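Quarterly GST after going under the threshold - stay registered or cancel?

Small Business Talk > Tax and BAS

bluegumbenny
Posted May 25, 2025

Hello all, long time reader and very occasional poster. I run a little picture framing business from home under the name Polley, and this year I've cut right back to three days a week so I can help with the grandkids (best decision I ever made, I must say). My turnover has dropped well under the GST threshold and I don't see it climbing again. I do my own BAS every quarter and last time I owed 40 dollars, which hardly seemed worth the afternoon I lost to it.

So do I cancel my registration or leave it alone? My daughter says cancel. My old bookkeeper, Benvinda Lobo, always told me to leave things be unless they were hurting. Would love to hear from anyone who's been through it.

Benvinda's Lobo's advice aside, I'm leaning towards cancelling. Cheers, Benny

gervasio_c
Welcome Benny, and good on you for the three days! I cancelled a couple of years back when I wound down the tiling and I haven't missed it for a minute. You do it online, pick the date you want it to finish, and lodge one last BAS. The bit that caught me was the adjustment on things I still owned. I'd claimed the GST credit on a tile saw and a trailer, and I had to pay a portion back on that final statement. Mine came to 2000 dollars all up, so have a good look at what's still in your workshop before you press the button.
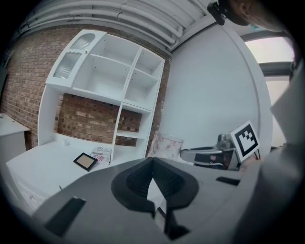 The other thing is your prices. Once you're out you can't charge GST, so your invoices need to change, and they can't say "tax invoice" any more. I had a whole pad of the old ones and felt terrible throwing them out, so the kids got them for drawing paper.

zivko_t
I'm going to disagree with Gervásio, with respect, as he's steered me right plenty of times. If most of your customers are businesses, they don't mind the GST at all, they claim it back. And you get to claim it on your timber, glass and mat board. When I ran the numbers for my upholstery I was better off staying in, even on a small turnover. It really does come down to who is buying from you and how much you spend on materials.

bluegumbenny
Thank you both, what a lovely quick response for a Sunday. My customers are nearly all families, with wedding photos and football jumpers and the odd cross stitch. There's one gallery, Hodžić, that sends me maybe 2 jobs a month. The only big thing I've bought lately is a mitre guillotine, and I did claim on that.

gervasio_c
Well there you go, families can't claim a cent of it back. I'd be cancelling, but work out the guillotine first.

zivko_t
Fair enough, with mostly families I'd come down closer to your side of the fence. I'd still say don't rush. Could she go to annual reporting instead? If you're registered voluntarily and under the threshold you may be able to lodge once a year, and you'd keep your credits. That's what my brother-in-law does and he is the least organised man in Geelong.

mrs_odix
Butting in to second the annual idea, Benny. I do it and it suits me beautifully, though you do have to put the money aside as you go. I move mine into a separate account every Friday, even if it's only 50 dollars. The year I didn't, I had a very glum February.

bluegumbenny
I didn't know annual was possible! I'll ring the tax office during the week and ask about both, and I'll dig out the receipt for the guillotine while I'm on hold. Will report back.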